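4. The Shared Bench and the Bottle Task

4.1 Work area

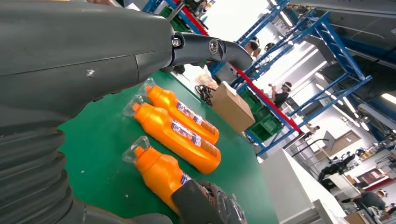
Figure 3. Wrist camera view during the bottle task. Three orange bottles with clear caps lie on the green work table, with the black gripper finger over the nearest one.

The arm was put together and run in the shared workshop at Prellside, where members rent bench time by the month. Other members kept working while we ran our tests, and we made no attempt to clear the room. People, shelving and ceiling lights therefore appear behind the table in much of the recorded video, as they do in Figure 3. We kept this material in the training set. A home or shared build will rarely have a plain backdrop, and we wanted the policy to learn from the views it would get in use.

The table top is bright green. Orange bottles stand out well against it, and our first color threshold found the bottle bodies with little tuning. The caps were harder. They are transparent, so they take on the color of whatever lies under them, and the threshold dropped them in most views. Zúñiga replaced it with a small segmentation network trained on 1700 labeled images, with body and cap marked as one object. Labeling was shared between Zúñiga and Asamoah and took most of February.

4.2 Gripper and camera

The camera sits at the wrist and looks past the forearm toward the table. We tried two mounts. The first was printed as a single piece and flexed whenever the arm stopped short, which blurred the image at the moment a grasp was planned. The second is bolted through the wrist plate and gave no further trouble. Its drawback is that the arm fills a large part of the view. In Figure 3 the casing takes up much of the left half, and the finger hides part of the third bottle and its label. We masked out the forearm before segmentation but left the finger in, as its position relative to the bottle is useful during the last few centimeters of an approach.

The gripper finger has a dark covering that wrinkles when it bends. Bare fingers slid along the glossy bottle bodies in early tests. Rey tried several coverings from the workshop scrap bin before settling on the present one, which is cheap and can be changed in 8 minutes – a point that matters when bench time is paid for.

4.3 Procedure

Each trial began with three bottles laid flat on the table. The operator placed them by hand, roughly parallel, with the caps pointing the same way. Spacing was left to the operator. Bottles that touched or overlapped were allowed, and the trial sheet recorded which pairs did so. The arm then had to pick up one bottle, named in advance by its place in the row, and set it upright in a tray.

We ran 41 trials with Mosoti as operator and Yeh logging. A trial was stopped if a bottle other than the target moved far enough to leave its starting outline, or if the joint current passed the limit set in Section 3. Stopped trials were counted as failures and were not repeated. Two trials were left out of the analysis after the log file was found to be incomplete.

Loose items toward the far end of the table were left where they were, provided they stayed outside the reach of the arm. The planner treats everything beyond a fixed line on the table as blocked, so the cardboard box and the cable seen in Figure 3 needed no models of their own.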